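Why Does Marble Have Squiggly Lines In It?

I have loved rocks since I was small enough to put them in my mouth (please don't do that). I had a shoebox of them under my bed, and my favorite was a chunk of white marble with a gray squiggle running through it like a river on a map. I used to think somebody had drawn it on there! I licked my thumb and rubbed and rubbed, and the squiggle stayed exactly where it was.

So where did the squiggle come from? Well, we have to go back a really long way, and we have to start in the sea.

Start with seashells

Picture a warm, shallow sea full of little creatures with shells. When they die, the shells sink to the bottom and get broken into bits. More shells land on top, and more on top of those, for millions of years. All that weight squashes the bottom layers and glues the bits together, and you get a rock called limestone. If you look closely at a piece of limestone you can sometimes find a whole shell still stuck in it. I found one once on a walk near Irnard and I yelled so loud that a dog started barking.

Now cook it

Limestone can sit around being limestone for ages. But the ground under us moves (very, very slowly) and sometimes a bed of limestone gets pushed deep down where it's hot, or ends up next to melted rock. The limestone doesn't melt. It gets baked and squeezed, and the tiny crystals inside it grow into bigger ones that lock together like puzzle pieces. Now it's marble!

Rocks that get changed like this are called metamorphic rocks. Say it with me: met-a-MOR-fic. It comes from the same old words as metamorphosis, the thing caterpillars do.

And the squiggles?

If the limestone was totally pure, the marble comes out plain white. But most limestone has other stuff mixed in, like mud and clay and sand, often in thin layers. When everything gets hot and squashed, those layers bend and smear, a bit like when you drag a spoon through yogurt and jam. We call the lines veins. Some veins are made later, when the rock cracks and new minerals fill up the crack.

Gray lines often come from carbon, the same stuff as pencil lead. Pink and red come from iron, which is what makes rust that color. Green marble has different minerals again, and Ms. Ní Chonaill, who taught me science, had a green paperweight that I wanted more than anything in the world.

The vinegar trick

Marble and limestone are both made mostly of a mineral called calcite, and calcite fizzes in acid. Ask a grown-up to help you put one drop of vinegar on an old bit of marble or a piece of eggshell (eggshell is made of the same stuff) and watch for tiny bubbles. You might need a magnifying glass. Do NOT do it on the kitchen counter, it can leave a dull mark for good, and then you'll both be in trouble.

Where to look

Statues, old banks, museum floors, and kitchens! Next time you're near a counter, follow one vein with your finger and see how far it goes. 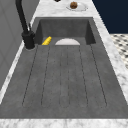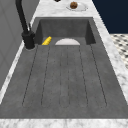
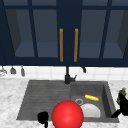
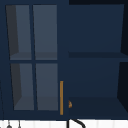
Kitchen views. Look for the gray veins in the white marble around the sink in the first two.

Comments

Timo Ostermann: We did the vinegar thing with an eggshell and my daughter would like you to know it "fizzed like crazy."

Éabha Ó Gríofa: Is granite a kind of marble? My class wants to know.

Vira Tkachuk: @Éabha no, granite starts as melted rock that cools underground. Try a drop of vinegar on that and it won't fizz.

Contact | © Flemus Kids | Back to top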